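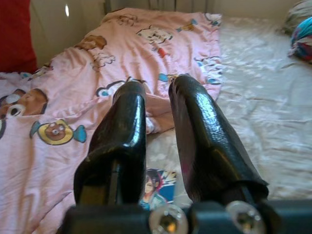 My Clukus arm quit halfway through a bed last October, and it had a good fold of blanket in its grip when it did! First thing I did was yank. Don't do that. I popped a seam and threw the wrist out, and it took me 19 minutes to get it to home again.

What works for me now: hit the stop, pull the plug, then wait till the joints go slack – mine takes 3 minutes. Ease the fingers open by hand from the base (never the tips) and slide the cloth out sideways.

If it locks up and shows 1316, that's the grip fault. Wipe the fingers with a damp rag, let them dry, and check that the mount screws are snug. And keep your own hands off the bed while it's running, please.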